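Tredent bench cell safety kit — review

Posted 25 June 2023

Bought this for the shared arm benches. You get a laminated rule card, floor tape, an enabling switch, a log book and a thin binder of checklists. Three stars out of five, maybe a bit more on a good day. Used it since April.

Rule card is the best part. Big print, short lines. Speed limit first, then reach, then who is allowed at the table while the arm is live. Dinesh Kulkarni read it once and redid our whole startup routine that afternoon. The reach rule matters most on bowl stacking, people lean in without thinking.

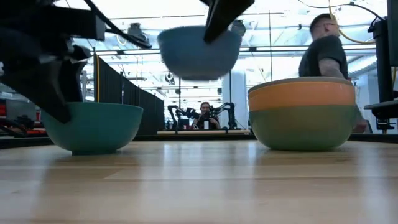 Does the kit replace a proper risk assessment?
It doesn't, you still have to write your own for each task, and the binder only gives you blank forms for it.

Switch is decent. Three positions, clicks nicely, cable too short. We had to buy an extension and re-test the stop circuit — annoying, and not in the manual. Tape started peeling after 10 days. Get the Pimema stuff instead, it costs more but stays put. Log book pages are to thin, pen goes right through. 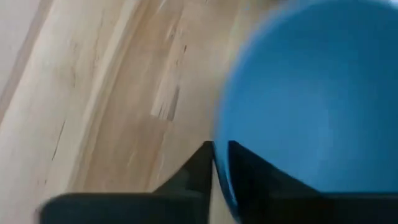

Binder section 2 covers grip checks and is where I'd knock off a star. All written for boxes. Flat sides, square corners, nothing on curved walls. With a wide blue bowl like ours and the fingers open right at the rim, you want a rule for approach speed and how far a finger goes past the edge. Vasanthi Akanda wrote us a half page on that and we taped it inside the cover. Works for me. Tredent should of had it in there from the start.

Support answered in 2 days, polite, no fix for the cable. Would buy the card and switch again, skip the rest.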